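Care of Plastic Tables and Small Metal Items
Lemia Residents' Handbook, Section 4

Light-colored plastic table tops mark easily, and keys are among the usual causes. Residents are asked to lift keys from the surface and not slide them. A shallow dish or a felt mat near the door is a suitable place for them overnight.

Brownish scuffs should be treated with a paste of baking soda and water, applied with a soft cloth and left for 5 minutes. Rinse with a damp sponge and dry the raised rim, where dirt tends to collect. Scouring powder and steel wool must not be used on plastic — the scratches they leave hold further dirt. 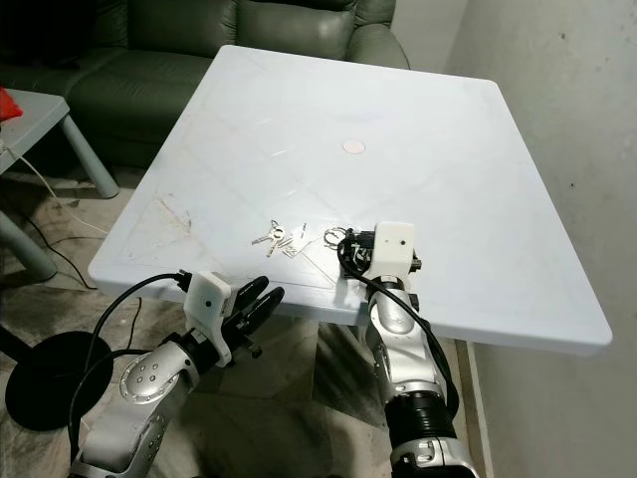 Rosalba Marras writes that a white pencil eraser removes the fainter key marks from her own table, and that she keeps spare rings separate from the bunch in use so that the two are not picked up together.

Sticker residue may be softened with a little cooking oil and wiped away with dish soap. Key tags should be labeled with a number only, never with a street address. Lost keys are to be reported to the front office before 4 p.m.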